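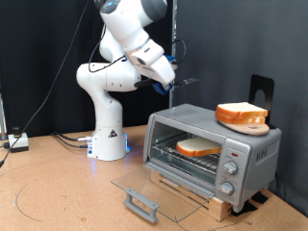 Skelov Naris 조리대 작업 키트 사용기

Skelov의 Naris 키트를 2주 동안 써 봤다. 이미 로봇 팔을 가지고 있는 연구실이나 개발팀이 소형 가전 작업을 바로 시험할 수 있게 묶어 파는 제품이다. 팔은 포함되지 않는다. 우리는 오븐 토스터에 식빵을 넣고 빼는 작업 하나만 집중해서 돌렸다. 컵이나 서랍 쪽 예제도 들어 있지만 거의 건드리지 않았으니 이 글에서는 다루지 않는다.

가격은 기본 구성이 1992달러, 1년 지원이 포함된 구성이 2394달러다. 우리는 기본 구성을 샀다. 배송비와 관세는 따로 냈다.

구성품

손목에 다는 카메라와 브래킷, 교체용 손가락 패드, 케이블 클립, 모형 식빵, 그리고 녹화와 재생을 맡는 소프트웨어가 들어 있다. 브래킷은 파란색 3D 프린터 출력물이고 출력 파일도 같이 준다. 오븐 토스터와 도마는 직접 구해야 한다. 권장 크기 표가 설명서 뒤쪽에 있는데, 문이 아래로 열리는 제품이어야 한다는 조건은 표가 아니라 본문 중간에 적혀 있다. 먼저 오븐을 사고 나중에 읽으면 곤란할 수 있다.

브래킷의 출력 상태는 보통이다. 모서리에 찌꺼기가 조금 남아 있어서 칼로 다듬었다. 나사 구멍은 잘 맞았다. 카메라 케이블은 길이가 넉넉한 편인데, 넉넉한 만큼 손목 바깥으로 고리처럼 늘어진다. 팔을 많이 비트는 동작에서는 문손잡이에 걸릴까 봐 신경이 쓰였다. 클립을 하나 더 출력해서 쓰는 것을 권한다.

설치

설치는 오전에 시작해서 오후 4시쯤 끝났다. 시간은 대부분 오븐 위치를 잡는 데 들었다. 작업대에 오븐을 그대로 놓으면 열린 문이 너무 낮아져 손목이 상판에 가까워진다. 그래서 나무 받침 위에 올렸다. 설명서에도 받침을 쓰라는 문장이 있지만 높이는 나와 있지 않다. Naris 소프트웨어에서 도달 범위를 미리 그려 볼 수 있으니 그 화면을 보면서 높이를 정하는 편이 빠르다.

뒤쪽에는 어두운 천을 쳤다. 설명서의 권장 사항이고, 창 쪽 빛이 들어올 때 인식 결과가 흔들리는 것을 어느 정도 막아 준다. 비상정지 버튼은 키트에 없다. 원래 쓰던 것을 작업대 왼쪽에 두었다.

카메라 보정은 안내를 따라가면 된다. 보정판을 비추면서 팔을 여러 자세로 옮기는 흔한 방식이다. 한 번은 마지막 자세에서 프로그램이 멈춰서 처음부터 다시 했다. 중간 저장이 없는 점은 아쉽다.

문 여닫기

오븐 문은 이 키트에서 가장 까다로운 부분이다. 손잡이를 잡은 채로 호를 그리며 내려와야 하고, 경첩의 저항은 제품마다 다르다. Naris는 사람이 팔을 직접 잡고 한 번 시범을 보이면 경첩의 중심을 추정해서 궤적을 다시 계산해 준다. 첫 시범으로 얻은 궤적은 손잡이를 비스듬히 당겨서 쓰지 못했고, 천천히 다시 보여 준 뒤에 제대로 나왔다. 시범 속도를 늦추라는 안내가 화면에 나왔으면 한다.

문을 닫는 쪽은 더 단순하다. 잡지 않고 밀어 올리는 방식이 기본값이다. 다만 마지막에 힘을 덜 주면 문이 덜 닫힌 채로 작업 완료가 표시되었다. 완료 판정을 힘 센서 값으로 바꾸는 설정이 있는데 기본은 꺼져 있다. 켜고 쓰는 것이 낫다.

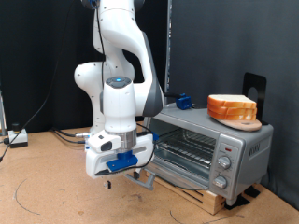
Kha Bùi는 같은 키트를 다른 팔에 달아 썼는데 문 여는 동작이 제일 빨리 끝났고 오히려 보정에서 며칠을 썼다고 했다. 손목 쪽 플랜지 규격이 달라 브래킷을 새로 출력해야 했고, 그 뒤로 카메라 위치 값을 손으로 고쳐 넣어야 했다는 것이다. 주문 전에 플랜지 도면부터 확인하라는 말도 덧붙였다. 우리 팔은 지원 목록에 있어서 이 문제를 겪지 않았다. 목록에 없는 팔이라면 설치 시간을 더 길게 잡아야 할 것 같다.

식빵 옮기기

작업 순서는 단순하다. 오븐 위 도마에 쌓인 식빵 가운데 맨 위 한 장을 집어 안쪽 철망에 놓는다. 반대로 꺼내서 다시 쌓는 순서도 예제에 들어 있다. 모두 모형 식빵으로 했고 오븐은 가열하지 않았다. 키트 부품이 열을 견디는지는 확인하지 못했다.

집는 동작은 안정적이었다. 기본 패드가 모형 식빵의 가장자리를 잘 잡는다. 맨 위 한 장을 집을 때 아래 장이 딸려 오는 경우가 가끔 있었는데, 손가락이 내려가는 깊이를 줄이니 거의 사라졌다. 이 값은 설정 파일에서만 바꿀 수 있다.

놓는 동작은 편차가 있다. 철망 위에 평평하게 눕는 것이 목표지만 손가락이 벌어질 때 한쪽이 먼저 떨어지면서 기울어지기도 한다. Naris의 성공 판정은 기본 설정에서 빵이 철망 안쪽에 있는지만 본다. 기울어진 것도 성공으로 세므로, 논문이나 보고서에 숫자를 쓸 생각이라면 기준을 따로 정해야 한다.

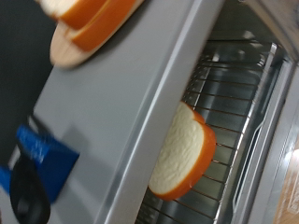 우리는 각도 조건을 추가해서 다시 판정했다. 손목 카메라 영상이 시도마다 저장되기 때문에 나중에 기준을 바꿔 재판정할 수 있다. 이 기능은 마음에 든다. 영상 목록을 넘겨 보는 화면도 빠르고, 실패한 구간에 메모를 달 수 있다. 다만 손목이 빠르게 움직이는 구간에서는 흐릿해서 손가락이 언제 빵에서 떨어졌는지 알아보기 어려웠다. 노출 시간을 수동으로 줄이고 조명을 밝게 하면 나아진다.

반복 시험

마지막 주에 300회를 돌렸다. 오븐과 도마의 위치는 중간에 조금씩 바꿨다. 우리 기준으로 정리한 성공률은 오븐 종류와 팔에 따라 크게 달라질 값이라 여기에는 적지 않는다. 실패의 대부분은 놓는 단계에서 나왔고 문을 여는 단계의 실패는 드물었다.

시험을 도와준 Roxana Lozano는 도마 위치가 달라질 때의 반응이 생각보다 괜찮았다고 평가했다. 내 생각도 비슷하다. 도마를 옆으로 옮기는 정도는 다시 시범을 보이지 않아도 따라갔다. 오븐을 돌려 놓으면 경첩 추정을 새로 해야 한다.

소프트웨어는 화요일에 한 번 업데이트되었고 그 뒤로 영상 저장 경로가 바뀌었다. 변경 내역에는 적혀 있지 않았다. 문의 메일에는 이틀 뒤에 답이 왔다. 기본 구성에서도 답은 해 주지만 원격 접속 지원은 받지 못한다.
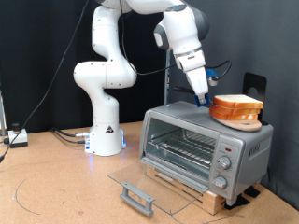 아쉬운 점

보정 중간 저장이 없다. 깊이나 대기 시간처럼 자주 바꾸는 값이 설정 파일에만 있다. 설명서는 영어판만 있고 그림이 이전 판의 브래킷 기준이라 나사 위치가 실제와 다르다. 예비 패드도 한 벌 더 들어 있으면 좋겠다. 낱개로는 팔지 않고 묶음으로만 판다.

구매할 만한가

지원 목록에 있는 팔을 이미 쓰고 있고, 문이 달린 가전을 다루는 작업을 빨리 시작해야 한다면 살 만하다. 브래킷과 카메라만 필요하다면 비싸다. 출력 파일을 따로 파는지 물어봤는데 계획이 없다고 한다.

지원 포함 구성은 팔이 목록에 없을 때 고려할 만하다. 우리처럼 목록에 있는 팔이라면 기본 구성으로 충분했다. 다음에는 서랍 예제를 돌려 볼 예정이고, 힘 센서 판정을 켠 상태에서 문 닫기도 다시 재 보려고 한다.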